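Coutinho Library Card FAQ

Who can get a card?
Anyone who lives, works or studies in the Coutinho district. Bring a photo ID and one letter with your current address.

How many items can I borrow?
Up to 6 at a time. Loans run three weeks, and you can renew online unless another reader is waiting.

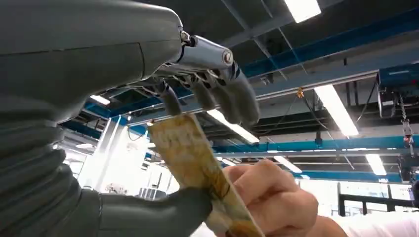

Children under 12 need a parent's signature on the form. Teenagers can sign for themselves – the desk will keep a copy.

What if I lose my card?
Tell the desk or email Naima Salem. The old number is blocked the same day. A new card costs 90 cents.

Do cards expire?
Yes, two years after issue. Cards not used by 15th October are removed from the system, and you will have to register again.
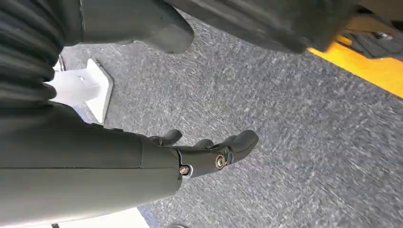 Hand and forearm, gray, over the floor

Can I return books after hours?
Yes. Use the slot by the side door.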